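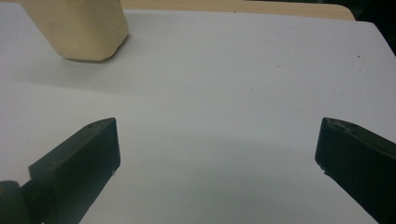

White paper on a wooden table, with a cream-coloured block near the top.

Chathurika Chowdhury had never kept a diary before she moved to Clondville, and now she has filled 6 of them. "It started with the weather," she says, laughing. "Then I was writing down what the woman in the bakery said, and what the bus smelt like, and I couldn't stop!"

She writes one page a day, always by hand, always before breakfast. Her longest run so far is 311 days, broken in October by a bad cold (she still minds). "I tried to catch up afterwards and it was hopeless. You can't invent a Tuesday's worth of small things. So I left the pages blank, and now I quite like them."

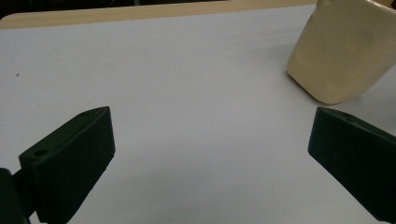
Her brother-in-law, Rommel Estrella, caught the habit from her and writes his in the evening, mostly about food. The two of them swap a favourite page every month by post. "His are so much funnier than mine," she says. "There's one about a soup that I've read to everybody I know."

Does she ever go back to the early ones? "All the time! I was so cross about the rain."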